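Chapter 4
Packing and Portioning

Learning aims

By the end of this chapter you should be able to:
- explain why goods are divided into smaller packs before they are sold
- work out the cost of a single pack, including the cost of the bag or box
- describe the main types of closure used on small food packs
- explain the difference between net weight and gross weight

4.1 From the sack to the shelf

Most of the food we buy has been in a much larger container at some point. Rice travels in sacks, cooking oil in drums and boiled sweets in cartons lined with plastic. Few households want a whole sack or a whole carton, so somewhere between the maker and the kitchen the goods have to be divided. This work is called portioning. It may be done in a factory by a weighing machine, in a warehouse, or in the back of a shop by one person with a scoop and a set of scales.

Portioning adds to the price of the goods. A customer who buys sweets by the small bag nearly always pays more per gram than one who buys the full carton. Part of the difference pays for the bags, part pays for the time spent filling them, and part is the seller's profit. The customer accepts the higher rate in return for a quantity that can be carried home, stored easily and paid for out of a day's money.
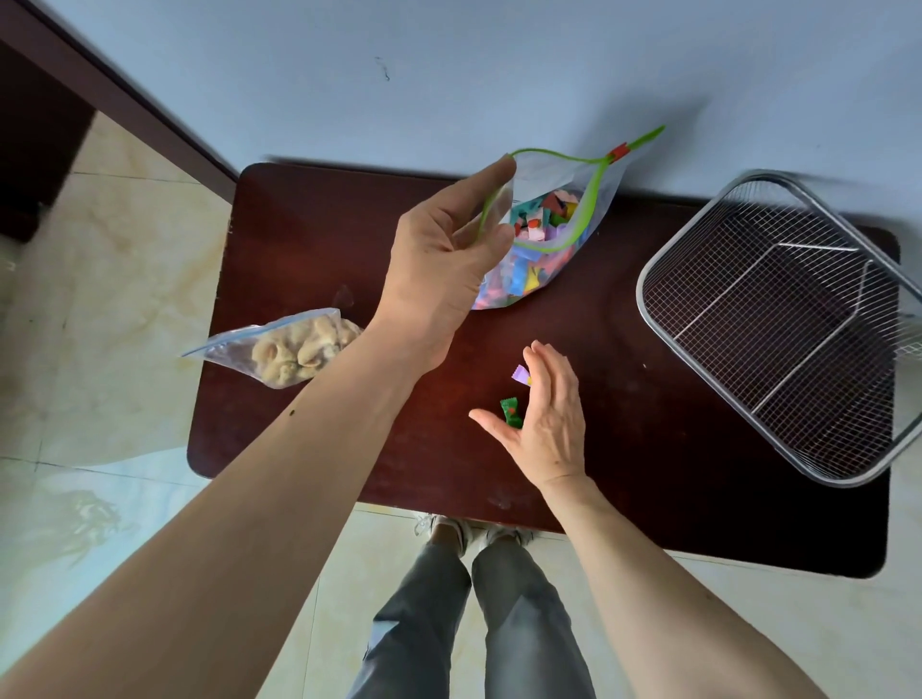

Small sellers often portion by hand, as a filling machine would stand idle for most of the week. Handwork is slow, but it needs very little money to start and the size of the portion can be changed at any time. Its weakness is that packs may vary. Two people filling bags by eye will seldom agree on what a full bag looks like, and even one person will fill them differently at the start and end of a long afternoon. For this reason many sellers weigh the goods, or use a cup of a fixed size.

4.2 A worked case: the Agbayani shop

The Agbayani shop stands on the main road in Mevwood, opposite the bus stop. It buys mixed sweets from a wholesaler called Kavden in cartons of 600 pieces. The shop sells them in bags of 10, so one carton fills 60 bags if nothing is lost or broken.

In practice there is usually some waste. Sweets stick together in warm weather, wrappers split, and a few pieces are given to children at the counter. In one carton last August, 19 pieces could not be sold. That left 581, enough for 58 full bags with one sweet over. If the shop had set its price on the basis of 60 bags, it would have earned less than planned.

The lesson applies to all portioned goods. The cost of a pack should be worked out from the number of packs that can be sold, and the cost of the bag itself must be added. A bag is cheap, but a seller who forgets it makes the same small mistake every time a pack crosses the counter.

4.3 Closures

A pack must stay shut until the customer wants it open. The simplest closure is a knot or a twist of wire. A heat seal is neater and shows at once if the pack has been opened, but it can be used only once. Press-seal and zip closures cost more. They suit foods that are eaten a little at a time, such as nuts, dried fruit and sweets, and many customers wash the bags and use them again.

The choice also depends on the climate. In a damp coastal town such as Wurkala, sugar takes up moisture quickly from the air, and a loosely tied bag may spoil well before its contents are eaten. Inland, where the air is dry, the same bag may serve perfectly well.

Key terms

Portioning - dividing a bulk quantity into smaller amounts for sale or use.
Net weight - the weight of the goods alone.
Gross weight - the weight of the goods together with their packaging.

The next section deals with weighing, beginning with how to check a set of shop scales.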